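Re: [tilldale-list] July newsletter mailout

Hi all, quick one before work. Labels are printed, 183 of them, stamps still short by 30. Folding night is Wednesday at Edeltraud's, bring a glue stick if you have one.
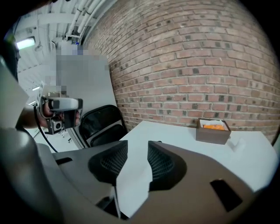 Also the Henare Road adresses changed — use the new list, not the one from spring. Anyone without email gets a call from me tonight.
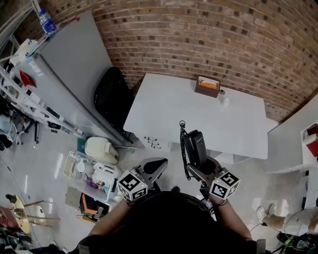
Friederike Wegener wrote:
> I can pick up 40 stamps at lunch. Do the Ninance people get one copy or 2?

One each pls. Thnaks!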